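Posted 11 Feb 2022

**Research Coordinator, Campus Climate and Student Conduct Review (fixed term)**

Harka College is hiring one full-time coordinator for a review of how the college receives, records and answers student complaints of bias and discrimination. The post sits in the Office of Institutional Research and reports to the review lead, Ebenezer Atinga. The term is 18 months from the start date. The salary band is Grade 6, with full staff benefits.

## Background

The review was requested jointly by the Student Assembly and the Faculty Senate in November. Its scope is the complaint process itself: intake forms, time to first response, referral between offices, notice to the parties, and what is published afterward. It doesn't reopen individual cases and has no power to change an outcome.

The main source is a set of 950 closed case files from the Dean of Students, Residence Life and Public Safety. The three offices used different forms and different category codes, and in some years Residence Life kept two logs for the same halls. A first attempt at matching the records left 116 files with no clear counterpart. Resolving those files is the first task of the post.

A campus survey will run alongside the file review. It goes to 3000 enrolled students, drawn by class year and housing type, and will be followed by 48 interviews.

## Duties

- Maintain the case database and its codebook, and log every change to either.
- Code closed files against the review's category list. Each file is coded twice, by different people, and disagreements go to the review lead.
- Remove names, room numbers and other identifying details before any file leaves the secure room.
- Prepare and send the survey, track response rates by stratum, and issue reminders on the schedule filed with the ethics board.
- Schedule and conduct interviews, in person or by phone.
- Draft the interim report and the data sections of the final report.
- Attend the open sessions in Bonsu Hall and keep the written record. Sessions can run late – expect two or three evenings per semester.

The coordinator doesn't advise complainants or respondents. Requests of that kind are passed to the Ombuds Office on the same working day.

## Required

- Bachelor's degree in a social science, public administration, education or a related field.
- Two years of paid work with case records, survey data or institutional records.
- Working knowledge of one statistics package. The office uses R, but we will accept experience in another.
- Familiarity with federal student privacy rules.
- Clear, plain writing. Candidates invited to interview will be asked to summarize a four-page policy in one page.

## Preferred

- Experience conducting interviews on sensitive subjects.
- Spanish or Portuguese at a conversational level.
- Prior work at a residential college.

Current employees of the three offices under review aren't eligible. Former employees may apply if they left before the earliest file in the set was closed; give your dates of employment in the cover letter.

## Conditions

Work is on site, 37.5 hours per week, in the Billero Building. Case files may be read only in the secure room on the second floor, which is open from 8:00 a.m. to 6:00 p.m. Remote work can be arranged for drafting and survey administration – one day per week at most. The appointment depends on a background check and a signed confidentiality agreement. 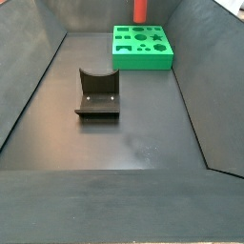
*Green shape-sorter board in a dark gray bin.*

## Related call: student readers

The review is also looking for four student readers to test the survey before it is sent. Readers complete the draft survey twice, two weeks apart, and attend one feedback meeting. Total time is six hours, paid at the standard campus rate. Any enrolled student may apply, full or part time, except members of the Student Assembly. Readers will be left out of the survey sample. To apply, send your class year and a note of your availability to Armindo Loureiro, Lusamell Center for Student Life.

## How to apply

Coordinator applicants should submit the following through the college jobs page, as a single PDF:

1. Cover letter, two pages at most
2. Résumé
3. One writing sample of up to ten pages, with confidential material removed
4. Names and contact details of three references

References are contacted only for finalists, and you will be told first. Applications are read in the order received until the post is filled. Questions on the duties go to Ebenezer Atinga. Questions on benefits, visas or access needs during the hiring process go to Human Resources.

Harka College is an equal opportunity employer.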